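Open lab afternoon at Kotitell, 2020-09-27

I signed up for the software track because the hardware one filled up first, and I ended up so glad about that! Brunello De Luca met our little group at the door, handed out name stickers and took us straight past the coffee to the part he cares about, which is turning a pile of recorded hand movements into something a planner can use.

Their tool is called Jendatero. It takes the video from the hand-held grippers, lines it up with everything else that was recorded, and works out where each gripper was at every moment and how far open it was. Sounds dull, I know. But Brunello pulled up a session on the big monitor and scrubbed through it with the fingertip path drawn as a wiggly orange line, and I could have watched that for an hour. You could spot the exact place where a person changed their mind halfway to a grasp.
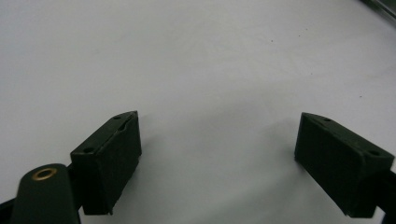 He spent a long time on opening width. The first version of Jendatero guessed it from the fingers alone, frame by frame, and the number jittered so badly that a policy trained on it would flutter its grip like a nervous bird. Now they calibrate at the start of each session and smooth the result over a short window. Somebody asked how short (okay, it was me) and he said they'd tried lots of values and were still arguing over it. I liked that he didn't pretend it was settled.

Then there's Gatti, the part that throws recordings out. If the tracking drifts or the clocks don't agree, the whole episode gets flagged and a person looks at it later. Out of 2303 episodes in their current set, Gatti had flagged 279, and 85 of those turned out to be fine once somebody looked. Brunello thinks that's too many false alarms. I thought it sounded pretty good, but then I'm not the one who has to sit there and look at them.

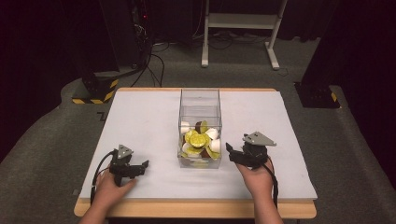 Two-handed work is where most of the trouble comes in. Each gripper gets its own track, and both tracks have to end up in the same coordinate system or the planner believes the hands are farther apart than they are. Their fix is a joint optimization over both paths, and it takes roughly 225 seconds per batch on the machine under his desk. He showed us one result before and after. Before, the two paths sailed right through each other, which got a laugh. After, they kept a sensible distance the whole way.

I also got a go at Puver, their replay viewer, and broke it in about a minute by dragging the timeline backward past zero. Brunello wrote that down on his hand - there was already another bug on there from the group before us.

They're planning a second afternoon in November, with more time on the planner itself. Sign up early if you want the hardware track. I'll be going for the software one again.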